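Protokoll der Sitzung vom Fr., 31. Mai
AG Werkraum und Sommerausstellung, Haus Clestville

Leitung: Khanyisile Pillay
Protokoll: Orest Skoryk
Beginn 17:30, Ende kurz vor acht (mit Pause, der Kuchen war großartig, danke an die Keramikgruppe!)

TOP 1 Protokoll der letzten Sitzung

Ohne Änderungen angenommen. Khanyisile bittet darum, Korrekturen künftig vor der Sitzung zu mailen, damit wir schneller bei den schönen Themen sind.

TOP 2 Arbeitstische

Die Tischfrage ist das Thema, auf das sich alle gefreut haben. Der helle, cremefarbene Arbeitstisch vor der weißen Wand gefällt durchweg sehr. Gelobt wurde vor allem die Aufteilung: vorne die große Platte, auf der gearbeitet wird, dahinter an der Wand die zweite, leicht erhöht. Wer einmal an einem Tisch ohne Absatz gesessen hat und ständig Kleinteile nach hinten verschwinden sah, weiß, wie angenehm das ist.

Diskutiert wurde, ob der nächste Tisch genauso hell werden soll. Die Textilgruppe hätte lieber etwas Dunkleres, wegen der Stecknadeln. Orest findet helle Flächen für fast alles andere besser, weil man jeden Krümel sieht und dann auch wirklich wischt. Nach längerem Hin und Her Einigung auf hell, dazu eine dunkle Filzunterlage für die Textilgruppe zum Auflegen.

Angebote liegen zwei vor: Gatti für 2.237 Euro, Honivmont für 1.964 Euro, beide mit Lieferung. Das Angebot von Gatti enthält den Aufbau, das von Honivmont nicht. Da mehrere aus der Gruppe richtig Lust aufs Selberbauen haben, soll es Honivmont werden. Dafür: alle, bei einer Enthaltung.

TOP 3 Ordnung auf der Arbeitsfläche

Vorschlag von Khanyisile: Auf der vorderen Platte liegt nur das, woran gerade gearbeitet wird. Die hintere Platte bleibt frei, dort wird nichts zwischengelagert, auch nicht "nur bis morgen". Der Vorschlag kam gut an. Kleinteile und Zubehör sollen in geschlossene Behälter mit Deckel, flach und mit einer Hand zu greifen. 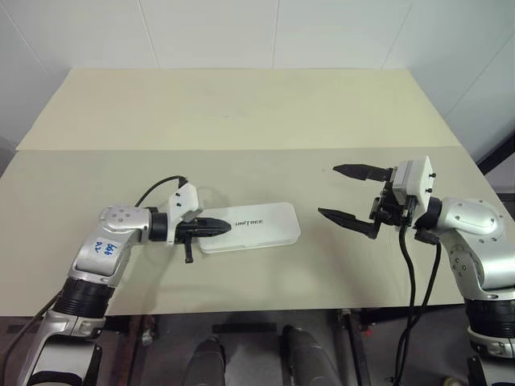

Bei den Behältern gehen die Meinungen auseinander, was die Farbe betrifft. Weiß sieht auf der hellen Platte wunderbar ruhig aus, man übersieht es aber leichter, wenn man es eilig hat. Eine deutliche Aufschrift auf dem Deckel hilft da schon viel. Abgerundete Ecken werden ausdrücklich gewünscht, die alten Blechdosen haben genug Ärmel auf dem Gewissen.

Beschriftet wird ab jetzt einheitlich: weißes Etikett, blauer Stift, Druckbuchstaben. Orest bringt zur nächsten Sitzung Muster mit und freut sich jetzt schon darauf (steht auf eigenen Wunsch im Protokoll). Bestellt werden zunächst 20 Behälter bei Gellisix. Wenn sie sich bewähren, wird nachbestellt.

TOP 4 Wand und Licht

Die Wand hinter den Tischen bleibt weiß und wird nicht mit Haken oder Regalen zugestellt. Das war im Winter noch strittig, inzwischen will es niemand mehr anders. Für Farbproben und Stoffe ist der neutrale Hintergrund ein Segen! Skizzen und Aushänge kommen an die Pinnwand im Flur.

Zum Licht: Abends stören Schatten auf der Platte beim feinen Arbeiten. Die Papiergruppe probiert zwei Klemmleuchten aus und berichtet.

TOP 5 Sommerausstellung

Termin bleibt im August. 4 Gruppen haben zugesagt, die Buchbinderei überlegt noch. Sehr schöner Gedanke aus der Runde: Gezeigt werden auch angefangene Stücke, direkt auf den Tischen, so dass Besucherinnen und Besucher sehen, wie etwas entsteht. Große Zustimmung. Khanyisile schreibt den Einladungstext, Entwurf geht vorher an alle.

Offen: Parkplätze, Getränke, Schlüssel für den Hintereingang.

TOP 6 Verschiedenes

Der Wasserhahn im Vorraum tropft wieder.
Wer hat die große Schneidematte ausgeliehen? Bitte zurück.
Orest regt einen gemeinsamen Aufbautag an, sobald der Tisch geliefert ist. Termin per Rundmail.

Aufgaben
Bestellung Honivmont: Khanyisile
Bestellung Gellisix, Etikettenmuster: Orest
Filzunterlage: Textilgruppe
Klemmleuchten: Papiergruppe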